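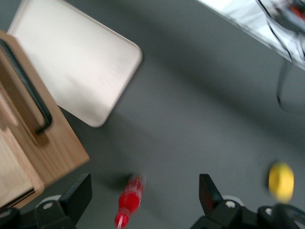

Fig. 4-1. Cream tray on a gray tabletop.

Section 4: Transferring Your Singles and LPs
September 14, 2022, by Renu Chaudhary

We use cookies to remember your language and manual version. Accept / Settings

By now your Wusten recorder is out of its box, leveled, and talking to your computer (if it isn't, go back to Section 3 and do the driver step again, then restart). So this is the fun part! In this section you'll make your first transfer, split it into tracks, and end up with a side of vinyl you can play in the kitchen or the car.

Start with a record you know really well. Don't begin with the rarest thing you own. A beat-up hits album is perfect, because you'll hear right away if the speed or the channels are wrong. My own first transfer was a garage-band compilation with a terrible sleeve and I still play those files more than I play the disc.

4.1 Before you lower the needle

1. Brush the record. Hold the brush lightly across the grooves and let the platter make two full turns, then sweep the dust off toward the edge.

2. Check the stylus. If there's a little gray tuft on it, brush from back to front only.

CAUTION: Never brush a stylus from side to side or front to back. You can bend the cantilever, and bent cantilevers are not covered by the warranty.

3. Set the speed switch to 33, 45 or 78. For 78s you also need the wide stylus, which is sold separately and clips on the same way as the standard one.

4. Pop in the large center adapter if your single has a big hole. Jukebox singles nearly always do. The adapter lives under the small hatch at the back left of the plinth, and please put it back there afterward, they vanish.

5. Turn the INPUT dial to PHONO. LINE is for tape decks and is covered in Section 6.

NOTE: If you're using an outside preamp, choose LINE and switch off the preamp inside the recorder. Running both gives you a huge boomy sound with no treble worth mentioning.

4.2 Setting the level

This takes a couple of minutes and makes more difference to the result than anything else in the manual.

1. Open Dixit on your computer and choose New Side from the File menu.

2. Find the loudest passage on the side. On a beat group LP that's often the last chorus of the opening track, but have a look at the grooves too. Loud music makes wider, wavier grooves that catch the light differently.

3. Play that passage and watch the two meters in the lower bar. Turn the GAIN knob until the highest peaks sit just under the yellow zone.

4. Let it play on a bit. If either meter touches red, turn the knob down one click and play the same passage again.

5. Lift the arm and leave the knob alone until you've finished the side.

Stereo and mono records both work. For a mono record, tick Mono Source before you record. Dixit will then blend the two groove walls, and a surprising amount of crackle drops away. It's wonderful on old 45s!

CAUTION: Don't use the Auto Gain box for music. It was added for spoken-word records and it will pump up every quiet intro until your ballads sound like they were cut in a wind tunnel.

4.3 Recording a side

1. Click the round Record button. The counter begins to run and the meters stay near the bottom.

2. Lower the arm onto the lead-in groove with the cue lever. Use the lever even if your hands are steady.

3. Sit back and listen. You can use the computer for light work while it records, but close anything that plays sound of its own, including mail alerts.

4. When the side ends, let the run-out groove go around a few times. Dixit uses that stretch of bare groove noise later on, when it works out what is surface noise and what is music.

5. Lift the arm, then click Stop.

6. Type a name for the side. I use artist, title, side letter, in that order. Gaétan Cormier on our support desk puts the label and catalog number first, and he can find anything in his library in two seconds, so pick a habit that suits you and stick to it.

NOTE: One side can run up to 38 minutes before Dixit starts a second file. Very few LPs go past that. If yours does, the two files join without a gap when you choose Merge Side.

If the record skips partway through, don't stop the recording. Lift the arm, put it down a little before the skip, and carry on. You can cut out the repeated bit in step 3 of the next part.

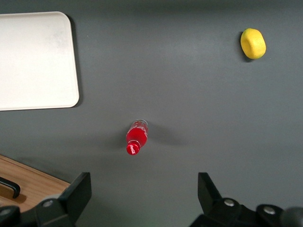 4.4 Splitting the side into tracks

Dixit looks for the quiet gaps between songs and places a marker in each one. It does well with pop and beat records and less well with live albums, where the applause fills up the gaps, and with medleys, where there aren't any.

1. Choose Find Tracks. Orange markers show up along the waveform.

2. Compare the markers with the list on the back of the sleeve. A song with a sudden stop in it may have picked up an extra marker. Click the marker and press Delete.

3. To cut out a skip, drag across the repeated part and choose Remove and Smooth. Play it back through headphones. If the beat stumbles, undo and try again a hair to the left or right. Drums are your best guide here.

4. To add a missing marker, put the cursor where the song begins and press M.

5. Leave a little silence in front of each song. The default Gap setting is 300 milliseconds and it feels natural on most albums. For a record where songs run together, set Gap to 0.

6. Fill in the titles. If your copy is a well-known release, try Look Up Sleeve first and it may fill in the whole side for you. B-sides, EPs and small local labels usually have to be typed in by hand, and I love that part, you learn so many songwriters' names!

4.5 Click and crackle cleanup

Go gently. The slider runs from Off to Strong, and on most records the best place is well to the left of the middle.

1. Select a short stretch of the run-out groove and choose Learn Noise.

2. Select the full side and move the Cleanup slider one notch at a time, listening after each notch.

3. Tick Hear Removed. You'll now hear only what is being taken away. Clicks and hiss are fine. If you can make out handclaps, tambourine or the front edge of a guitar chord, move the slider back.

4. Click Apply. The untouched recording is kept in the Originals folder.

CAUTION: Applying cleanup twice to the same side is not the same as using a stronger setting once. It leaves a watery sound on cymbals. Go back to the original and start over.

4.6 Saving and backing up

1. Choose Export Side and pick FLAC for your archive. If you want smaller files for a phone, export a second time as MP3.

2. Choose a folder on a drive with plenty of space. Dixit keeps up to 2000 sides in one library. After that, start a second library from the File menu.

3. Copy the folder to another drive as well. Shivam Gautam, who wrote most of the export code, would like me to put this sentence in red. I can't, so please imagine it.

If you see message 523 during export, the folder name has a character in it that your system won't accept, most often a slash or a question mark from a song title. Change the title and export again. Nothing is lost.

4.7 If it doesn't sound right

Voices too high or too low: check the speed switch. You don't have to record again, just choose Correct Speed and pick the speed the record should have been.

Sound from one side only: reseat the headshell, then swap the red and white plugs. If the silent side changes over, the fault is ahead of the plugs.

Steady hum: attach the ground wire to the screw marked GND and move the recorder away from any power strip.

Fuzzy sound toward the middle of the record: clean the stylus and check the tracking force (Section 2.5).

Next: Section 5, Scanning Sleeves and Labels

Get manual updates and transfer tips by e-mail. Sign up / No thanks

Wusten Audio, Pusmont | Contact support | © 2022 Wusten Audio | Back to top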